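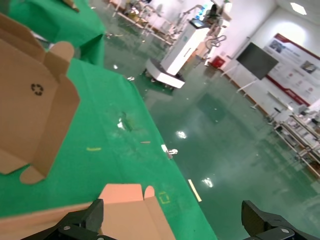

绿色台布上的折盒工位,夹爪下方是一张尚未成形的纸板坯。

2/9/19 文/Tharun Poojary
分享 93 评论 4

Skelow 是学校机器人社团的折盒项目,任务是用双指夹爪把平放的瓦楞纸板坯折成带插舌的小盒。程序部分另有文档,本页只记工位布置、纸板预处理和工具保养。多数条目在家里打包、整理储物盒时同样适用。

一、台布

桌面铺绿色布,颜色与牛皮纸板差别大,视觉分割的阈值容易设定。布要比桌面大,四边下垂,边缘用夹子固定。布面松弛时,夹爪下压会把布一起推走,纸板随之偏移。检查方法:手掌压住布面向外推,出现褶皱就重新拉紧。

不要用双面胶固定台布。残胶会粘住纸屑,撕下时还会带起纤维。台布机洗后不要甩干,挂起晾到半干,用中温熨平。折痕在侧光下会形成暗线,相机可能把它识别成纸板边缘。

二、定位标记

纸板坯的起始位置要在布上标出,四角或完整方框均可。我们试过三种办法:

粉笔:容易改,也容易擦掉,一次训练下来基本看不清。
纸胶带:边缘清楚,但夹爪指尖会勾起胶带角。
水消笔:画细线,浅色即可,洗后消失。目前采用这一种。

标记颜色宜浅。人能看见就够了,不需要让相机看见。改位置时先清除旧标记,两套方框叠在一起,换班的同学一定会放错。

三、纸板预处理

新到的纸板坯压痕偏硬,夹爪直接折,弯曲线会偏到压痕外侧。先用手沿每条压痕正反各折一次,再压平。压痕较浅的批次用骨刀或勺背沿直尺划一遍,力度以表层不破为准。

插舌单独处理。圆角插舌插入前向内弯一下,保留小弧度,插入阻力明显下降。插口内有毛边的,用 200 目砂纸包住薄卡片,来回擦两下,倒掉粉末。

纸板受潮后变软,折角回弹小,立不住。存放时平放,上面压一块平板,不靠外墙。连续阴雨时装入带盖塑料箱,放两包干燥剂。从箱中取出后先在工位旁放一会儿再用。

四、折叠顺序

先立侧板,再折端板,最后处理插舌。侧板没有立稳就去折端板,整个盒体会转动。单臂操作时,可在盒体外侧放一块挡块,高度低于侧板的一半,以免妨碍夹爪进入。

回弹大的翻盖不要反复压。把它折过目标角度,停住,再松开,角度会落在需要的位置附近。停留时间按纸板厚度调整,双层瓦楞要更长。

五、夹爪与螺丝

训练前检查指尖固定螺丝,用手柄较短的内六角扳手,拧到位即可。安装座为塑料件时,过力会滑牙。螺丝头上画一道细线并延伸到座面,两段线错开即说明松动。

指尖上的纸粉用微湿的无绒布擦去,不用酒精喷洒,液体会渗进缝隙。指尖打滑时先清洁,再考虑增加夹紧力。夹紧力过高会压溃瓦楞,留下的凹痕在下一次折叠时成为新的弯曲线。

六、碎屑

折盒产生的纸屑、胶带头和撕下的细条会留在布上。厚度虽小,垫在纸板下面仍会让一角翘起。每轮结束用硅胶刮板朝一个方向刮,再用粘毛滚筒收尾。不要用嘴吹,纸粉会落到相机镜头上。

环氧地面上的胶带条要及时铲掉。用塑料铲刀,角度放低,残胶滴少量食用油,静置后擦净,再用中性清洁剂去油。不要用金属刀片,划痕在灯下很显眼,而且无法修复。

七、灯光

顶灯在光滑地面上有反光,相机朝下倾斜时容易进入视野。处理次序:先调整相机角度,再降低曝光,最后才考虑遮光。台布本身不反光,正常情况下桌面区域不受影响。曝光要锁定,自动曝光会随夹爪进出画面而变化。

八、记录

每轮填一张表,写纸板批次、程序版本、失败步骤。失败步骤只写动作名称,例如“端板未到位”,不写推测原因。原因在复盘时统一填写。8 月用 Sperling 纸板做的那一组共 159 轮,其中 7 轮缺批次号,统计时全部剔除。

Drullo 版夹爪指尖的图纸已放入社团共享目录,打印时指面朝上,填充率按目录内说明设置。

读者评论

Ott Luik:水消笔遇热会不会定色?我在布料上用过一种,熨完就洗不掉了。

Tharun Poojary 回复 Ott Luik:会,要先洗掉标记再熨。第一节和第二节的次序应当这样理解:洗、晾、熨,最后重画。

纸箱收集者:插舌预弯这条在家试了,搬家用的大箱子也有效。勺背压痕比骨刀慢,不过手边总有。

Allidholm 二队:我们的挡块底下贴了防滑垫,布还是会跟着走。后来把挡块直接夹在桌边,位置固定了,缺点是只能折一种尺寸。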